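家居整理与软装 第六讲讲义
台面铺布:印花、底色与找东西

本讲接着上次的收纳盒讨论往下走。上次有同学在作业里写“铺一块好看的布,桌面自然就整齐了”,引的是Guvell的产品手册。手册这么写可以理解,人家要卖布。作业照抄就说不过去了,请拿出依据。

一、常见说法,逐条存疑

说法一:花布耐脏。耐的是看不出脏,脏照样在。米白底配灰色叶子的布,洒一点茶水未必马上发现,等发现时多半已经洗不掉。

说法二:植物图案让人放松。Merkside的宣传页拿这句当标题,下面没有任何出处。我不反对谁喜欢蕨叶,只是“喜欢”和“有效”请分开写。

说法三:浅色布显得桌面大。也许吧。我没见过像样的对比,只见过广告照片,而广告照片里的桌子上通常什么也不放。

二、印花上的小物件

看布不能只看布样。布样挂在店里是平的,上面没有东西。铺到台面上以后,要问的是:放一件小东西,隔两步还能不能一眼认出来?

下图的布是米白底,印着灰色蕨叶、带叶小枝和小花,另外散着橙褐色的圆斑,多半成对或成小簇。请先找红色的那件,再找灰蓝色的那件,比较哪一件费眼。
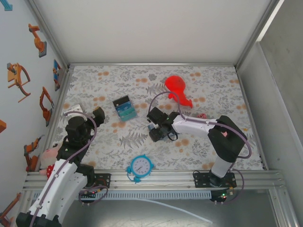 三、课堂练习

1. 从家里挑一块印花布铺平,放一件与印花颜色相近的小物,再放一件颜色差得远的。请家人来找,记下先后。不要提前告诉他们放了什么。

2. 把布换成素色,重做一遍。结果若没有差别,照实写没有差别,不扣分。

3. 物件被别的东西压住或挡住时另记一栏。遮挡造成的难找,不能算在花色头上。去年八月那一班的报告里,这两样混在一起,结论基本作废。

四、关于选布

Jomance目录第195页那块布标价675,理由是“印花层次丰富”。层次丰富对一张要干活的台面是好是坏,目录没有讨论。预算有限的同学,先用旧床单裁一块试两周,再决定要不要花这笔钱。

裁布时四边多留一点,洗过再锁边。厂家说不缩水的也照洗。

作业:写一页纸,反驳或支持“花布耐脏”,须附自己的记录。引用商家文案的,请注明是商家文案。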